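Jan 4, 2022

OK, new year, so I'm doing the thing where I question every small storage item that has come into my kitchen. Thread.

First up is the mini drawer. You've seen them. A little wood box, one drawer, one knob, meant to sit out on the counter and hold your "everyday bits." Gellora sells one, Stilo sells one that looks like its cousin, and both say it will clear your counter.

It will not clear your counter. It's a box. It sits on the counter. You now have your stuff plus a box.

I bought one anyway in October. $26. The listing had 416 reviews and I read far too many of them. Most were written the day it arrived, which tells me how it looks coming out of the packaging and nothing about how it holds up next to a sink.

What I want to know is what people put in it. The reviews never say. "So handy!" Handy for what? Twist ties? One tea bag?

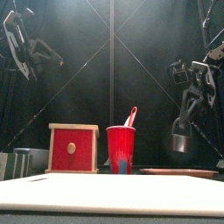

And the size problem is real. Anything with a handle wants a cup. A cup costs nothing, you already own one, and you can see what's in it from across the room. I've put utensils in a plain plastic cup for years and have never once forgotten what was in there.

Credit where it's due, I like the red front with the pale wood knob. A round knob is easier to grab with messy fingers than those cutout slots. The textured front I'm less sure about. Texture plus cooking grease is a bad match and I'd like to hear from anyone who has cleaned one after a full year.

Unfinished wood near a cutting board also makes me nervous. Bednarek says theirs "ages beautifully." So does everything, if you ask the company selling it.

Speaking of boards. Big white one, yes, keep it, I'll defend it forever. It takes up half the counter and I use it every single day. Mine has a dark scuff in one corner that no amount of baking soda has touched, and I've stopped trying.

Somebody is going to tell me to get the Plorel counter set, which is a bowl, a tray and 6 matching boxes. I looked. If I had room for 6 matching boxes I wouldn't be reading about counter storage.

My rule for January: if a container is holding less than a cup could hold, it has to go live in another room. The little drawer is on trial. Right now it has rubber bands in it and a key I can't identify.

Bowls are next. I own too many and I'm not ready to talk about it.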